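Pantry and Storage Organizing Technician (part-time)
Stotari Home Services
Posting reference 3811
Posted November 19, 2020

Stotari plans and maintains household storage for private clients and small offices. The work covers kitchens, pantries, break rooms and utility closets. We are hiring for the pantry group, which handles dry goods, packaged snacks and drinks. The position starts in January.

Scope of work

The technician empties, sorts and refills food storage at client sites according to a written layout plan. A planner visits the site first and draws up the plan. The technician carries it out and reports any differences between the plan and what is found in the cabinets.

A standard visit lasts 3 hours and is worked alone. Full pantry resets are worked in pairs and may take most of a day.

Typical tasks:

Remove all packaged goods from the assigned shelves and check dates.
Discard expired items only after the client has signed the discard sheet.
Sort goods by type, then by package size.
Load goods into bins, with the earliest date at the front.
Label shelves and bins using the client's own terms. If the household says "lunch stuff," the label says "lunch stuff."
Wipe down shelves and let them dry before anything goes back.
Complete the visit record before leaving the site.

Bins and sorting

For snack goods we use clear plastic bins with a cutout handle at the front. They are set out in a row on a table or counter, filled there, and moved to the shelf when the sort is finished. Filling bins on the shelf is slower and leads to mixed contents at the back, where the client will not look.

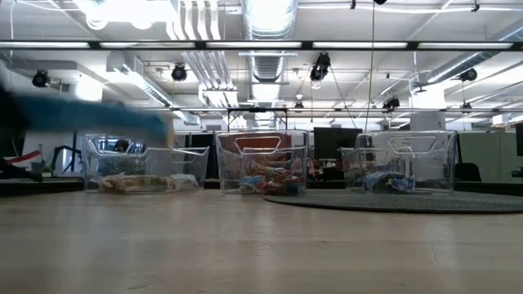 Flat items such as wrapped bars go in a single layer across the bottom of the bin until the layer is full. Small packets may be piled, but the pile stays below the rim. Tall boxes stand at the back. Do not remove inner packaging unless the plan calls for it – clients with allergies depend on the printed ingredients.

When one category needs more space than the plan allows, split it across two bins and mark the change on the plan. Do not force a lid or stack an open bin on another open bin.

Requirements

Able to lift 30 pounds and to work standing, kneeling and on a two-step stool.
Able to read small print on packaging, with glasses if needed.
Careful handwriting. Labels are printed by hand on most visits.
Own transportation to sites in the Brallano and Akande service areas.
Comfortable working in occupied homes, including homes with pets.

Previous work in stocking, grocery, catering or warehouse picking is useful but not required. A food handler card is required by the end of the first month; Stotari pays the fee.

Training and schedule

New technicians complete 9 paired visits before working alone. Paired visits are paid at the full rate. The first visits are limited to snack and dry goods storage; refrigerators and freezers are added later, after a separate half-day session.

Visits are booked in morning and afternoon blocks. Technicians state their open blocks two weeks ahead through Ultgate, our scheduling system. There is no minimum number of blocks, but we give first choice of sites to people who keep a steady pattern.

Masks are worn for the whole visit, and hands are washed on arrival and again before goods are returned to storage. Clients are asked to stay out of the room while work is under way.

Pay

Hourly, paid every second week. Travel between sites on the same day is paid time. A bonus of $300 is paid after the first full season of work. Aprons, gloves, label stock and markers are supplied. Step stools are kept by the technician and returned at the end of employment.

How to apply

Send a short letter and a list of past jobs to the Stotari hiring desk and quote the posting reference. State which service area you can reach and which blocks you can usually work. A resume is accepted but not needed. Please do not send photographs of your own pantry.

Selected applicants are invited to a paid trial sort at our workroom. The trial consists of one mixed crate of packaged goods, a set of empty bins and a layout plan. We check it for date order, correct category and legible labels – speed is not scored. Results are sent by email within a week of the trial.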